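**Ticket:** gripper width reads short on hand-held demos, policy closes early
**Project:** Wuver
**Site:** Banport bench
**Status:** resolved, one follow-up open
**Owner:** Gwion Rosser

### Report

Policies trained on the October hand-held demos close the fingers before they reach the object. The approach is fine and the wrist pose is fine. The fingers come together in free space a short way above the table and then the arm goes through the rest of the pick with nothing in the grip. Happens on packaged food and on the small boxes. Happens less on the larger tubs.

Baseline on the older demos: 43 of 50 picks, 86 percent. Same training recipe on the October demos: 17 of 50.

### Things ruled out

- Retrained with a different seed. Got 18 of 50, so not a bad run.
- Swapped the arm camera. No change.
- Replayed recorded wrist trajectories on the arm open loop. They line up with the table.
- Checked the latency setting between the image stream and the gripper command. It matches the older config.

Samuel asked whether the demonstrators at Polladcombe were squeezing early. I went through their recordings by eye and they aren't. The fingers stay open until they are on either side of the object, the same as ours.

### Width signal

That left the width value. We don't have an encoder on the hand-held tool. Width comes from the wrist image: we find each finger, take the distance between them in pixels, and convert it to millimeters with a per-tool calibration file.

I set a tool to full open over the white bench and compared the image against the logged value. The log said the fingers were a little over half open.

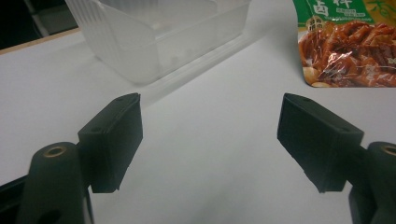 *Wrist view at full open, fingers clear of the container and the food package.*

The finger detector was the first suspect. It looks for dark regions entering from the bottom of the image, and I thought it might be picking up the black posts behind the fingers and averaging them in. I drew the detections on top of the image. They sit on the fingers where they should, left and right, and they stay there through a slow open and close. Detector is OK.

The conversion was the problem. The calibration file stores the pixel distance at full closed and at full open, and everything in between is interpolated. The October tools were all loading the file from the first tool we built. That tool has the older arms, which swing farther out, so its full-open pixel distance is larger than the new tools can ever reach. A new tool at full open looks like a partly closed old one.

The policy learned that "partly closed" is the normal state during approach. On the arm, where width comes from the motor and is correct, it commanded that same partly closed value, and as the approach went on it kept drifting down until the fingers met.

### Fix

1. Recalibrated each tool at Banport and Polladcombe. Ten slow open-close cycles over a plain surface, then take the end values.
2. Calibration is now looked up by tool ID. If there is no file for that ID the converter stops with an error. It used to fall back to the default silently.
3. Reprocessed the October demos from the stored images. No new recording needed — we kept the full wrist video.

### Result

Retrained on the reprocessed demos, same seed as the first bad run. 44 of 50. Two of the misses were flat packages sliding away from the fingers, which we also see with the baseline. I have not looked at the other four yet.

I would not read anything into 44 against 43. The claim here is only that the October data is usable again.

### Follow-up

Add a check at the start of each recording session: open the tool all the way, compare the width to the limit in the file, refuse to record if they disagree. Samuel has a draft of this on the Wuver branch. Leaving the ticket linked until that is merged.

— Gwion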